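Cubos de espuma sobre papel pardo
Galeria da sala grande — abril

Quem acompanha esta página há algum tempo já sabe que eu me perco facilmente nas coisas pequenas, e que uma galeria que devia ter duas linhas acaba sempre com uma carta inteira à volta. Peço desde já desculpa aos mais apressados e convido os outros a puxarem uma cadeira.

O tema desta vez são os cubos de espuma. São macios, leves, não fazem barulho quando caem e têm umas cores que me põem bem-disposta logo de manhã: amarelo, vermelho, roxo, laranja, um azul-esverdeado escuro de que gosto muito e um rosa clarinho que é, confesso, o meu preferido. Trabalhamos com eles na sala grande da Rodano, em cima da mesa larga, e de tanto os arrumar e desarrumar ganhei-lhes um carinho que talvez não se deva ter a pedaços de espuma.

A mesa merece também uma palavra. Forramo-la com papel pardo liso, daquele de rolo, e a cada rolo novo há uma pequena cerimónia: estende-se o papel de uma ponta à outra, alisa-se com as costas da mão, prende-se, e dali a nada já tem vincos outra vez. O Noboru Yoshida defende que se devia esticar mais. Eu acho que os vincos lhe dão graça, e que o castanho do papel faz as cores parecerem mais vivas do que num tampo branco. Um rolo custou-nos 15 euros e dura o suficiente para já nem nos lembrarmos de quando foi comprado.

Sobre a disposição dos cubos temos opiniões, como em tudo. A Chiyo Okabe gosta de os deixar muito alinhados, cor a cor, com o mesmo espaço entre cada um. Eu prefiro espalhá-los com folga e deixar um ou outro de esquina virada para a frente — parece descuido, bem sei, mas uma mesa demasiado certinha cansa-me os olhos. Acabamos quase sempre num meio-termo que não satisfaz nenhuma das duas, e lá seguimos contentes.

Seguem as fotografias, as duas feitas na mesma ocasião. 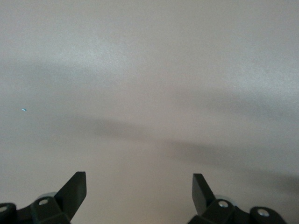

Na primeira, um bege claro e macio, com sombras muito esbatidas e um pontinho azul-claro perdido à esquerda. 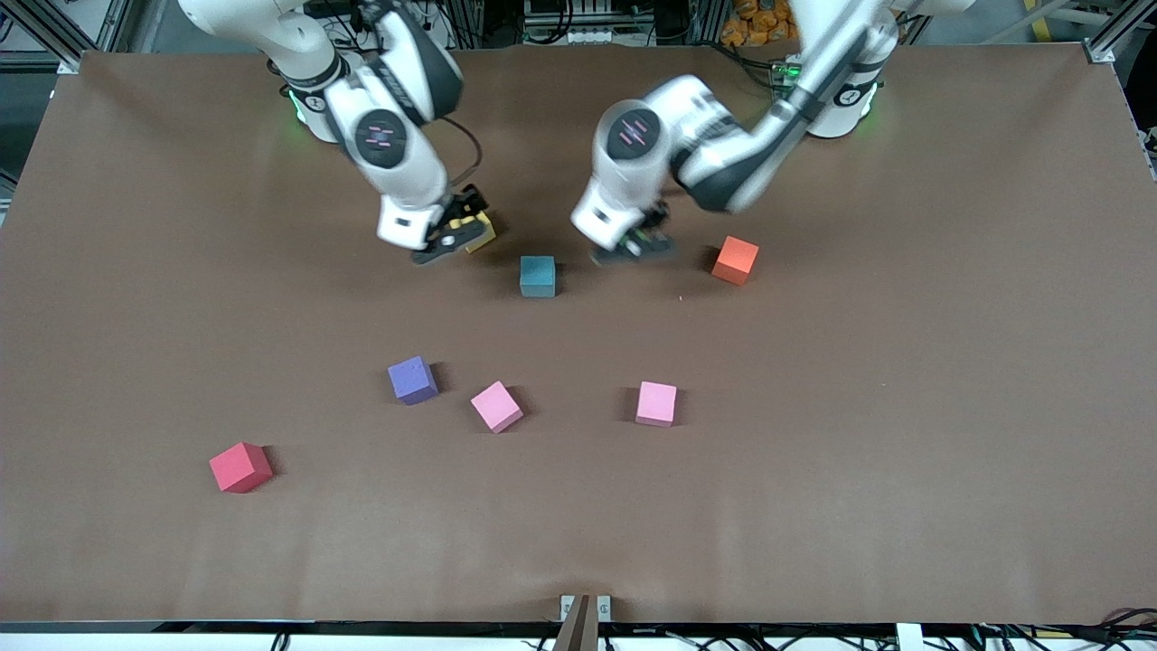

Na segunda, os cubos espalhados pelo papel pardo, o amarelo bem seguro e o vermelho mais à frente de todos.

Abdelilah Filali escreveu a propósito dos cubos: Gostei muito de ver a espuma a ser bem tratada! Tenho em casa um conjunto parecido e o meu problema é o pó, que se agarra aos cantos e não sai com um pano seco. Experimentei lavá-los com água morna e uma gota de detergente, mas depois demoraram uma eternidade a secar e um deles ficou com um lado mais mole. Como fazem por aí? E vale a pena guardá-los por cores, ou é mania?

Caro Abdelilah, a pergunta é ótima e dava outra galeria. Por cá quase nunca os lavamos a fundo. Um rolo adesivo, dos de tirar pelos da roupa, resolve a maior parte do pó, e para as nódoas usamos um pano apenas húmido, sem esfregar. Se for mesmo preciso molhar, aperta-se o cubo dentro de uma toalha, devagar, sem torcer, e deixa-se a secar à sombra em cima de uma grelha, virando-o de vez em quando para que não assente sempre na mesma face. O lado mole do teu talvez venha daí, de ter secado pousado no mesmo sítio. Não te garanto nada, que a espuma tem os seus caprichos e há umas bem mais teimosas do que outras.

Quanto às cores, é mania, sim, e eu tenho-a. Guardo os claros separados dos escuros, numa caixa de cartão com tampa, depois de ter visto um rosa sair de lá com uma mancha acinzentada que nunca mais o largou. A caixa fica na prateleira de baixo, longe da janela, que o sol da tarde come as cores num instante (tivemos um laranja que acabou cor de pêssego, e ainda hoje tenho pena dele). Também não convém encher a caixa até cima: a espuma apertada muito tempo ganha vincos, e esses são mais difíceis de tirar do que os do papel.

Fica ainda por resolver o que fazer aos restos do papel pardo, que se vão juntando atrás da porta. Os pedaços maiores servem para embrulhar e para forrar gavetas. Os mais pequenos uso-os para listas de compras e recados, e já levei uns quantos para casa, para pôr debaixo dos vasos. Se alguém tiver uma ideia melhor, a caixa de comentários está aberta e eu leio tudo, mesmo quando demoro a responder.

Na próxima galeria quero mostrar as caixas e os tabuleiros, se até lá a Chiyo e eu chegarmos a acordo sobre as etiquetas. Ela quer letras grandes, eu queria só uma pinta de cor na tampa, e o Noboru já disse que cola as que lhe pusermos na mão.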